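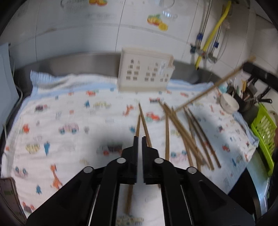

Gripper maintenance > Hand-held units > Jaws closing skew on chopsticks

sinkside_pete
Joltent hand-held, two-finger, parallel jaws. Fine on anything fat. Give it a chopstick and the stick swivels like a weathervane the moment I lift. I've tightened every screw I can see, including, I suspect, some that were happy as they were.

Duan
Back them off again. The linkage screws on ours bind if you nip them up hard, and then one finger arrives before the other. Snug, then work the jaws by hand.

moss_and_shim
Disagree. It's pads. It's always pads. Wipe them with a damp cloth, let them dry, and swap them if they've gone shiny. Ours at Clorkstead last nearly 200 grips on bare wood before they start to skate.

Duan
200? What are you picking up, gravel? 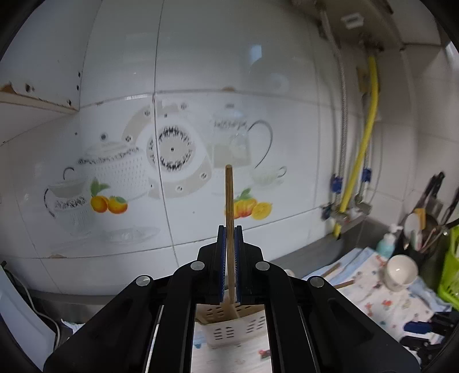

moss_and_shim
Chopsticks, same as him. Grip above the middle, stick upright, and the pads must meet along their full length. If they only touch at the tips, no screw will save you.

Aarne Peltonen
You're both half right, which must sting. Clean the guide rails first — a dry rail feels exactly like a tight screw. I do mine every March whether they deserve it or not.

sinkside_pete
Rails wiped, screws eased, pads washed. 3 goes, 2 good lifts. No idea which of you to thank.

Duan
The screws.

moss_and_shim
Pads.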